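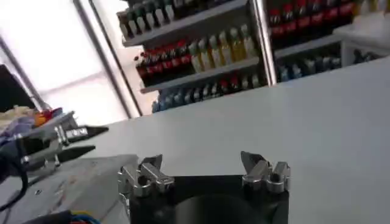

February, early morning

I woke at 5 and could not sleep again, so I made tea and sat down to write before the house gets noisy. The heating in this apartment starts at six. Until then I wear my coat over the pajamas and two pairs of socks.

Yesterday was my third lesson on the sourdough bread. I call it a lesson but I am teaching myself, from the library book and from the letters my aunt wrote to my mother many years ago. The loaf came out flat again. The taste was good, a little sour, the crust was hard like at home. But flat. I think the dough stayed too long in the bowl, or the flour in Daltimham is different from the flour I know. At home we bought it from the mill at Leite, in paper sacks, and it was gray and smelled of grain. The flour here is very white and smells of nothing.

I weighed everything this time. The dough was 954 grams before the oven. I forgot to weigh the bread after, and by evening I had eaten a third of it with butter, so that number is lost.

My plan for the next one: less water, and the dough goes on the windowsill in the kitchen, where it is cooler. The book says to wait 48 hours for the strongest taste. I have never waited so long. I always open the cloth to look, and then I decide it is ready when it is not.

In the afternoon I walked to the Vurell shop to ask for rye flour. The woman there was kind and looked in the back room, but they had only the small bags, and the price was too much for something I will maybe spoil. I bought one anyway. Also onions, and a lemon, and the cheap candles. On the way back it rained sideways and the bag got soft at the bottom, so I carried it in my arms like a baby.

I learned a new word from the book, "crumb". I knew it as the small piece which falls on the floor. In bread it also means the whole inside, how the holes are. My crumb is too tight. I said this sentence aloud in the kitchen a few times because I liked the sound of it.

Mother called in the evening from Mulis. The snow there is up to the fence. She asked if I eat well and I told her about the bread, and she laughed for a long time - she says my aunt threw away her first ten loaves, and that the hens became very fat that winter. She never wrote this in the letters! In the letters every loaf is perfect. I felt better after the call, and also a little homesick, which I did not tell her.

The starter is bubbling this morning. I fed it with two spoons of the rye, and put a rubber band on the jar to mark how high it is. It was at the band when I began this page and now it is maybe a finger above it.

The radiator is knocking. I will wash my hair, and tonight I will mix the new dough.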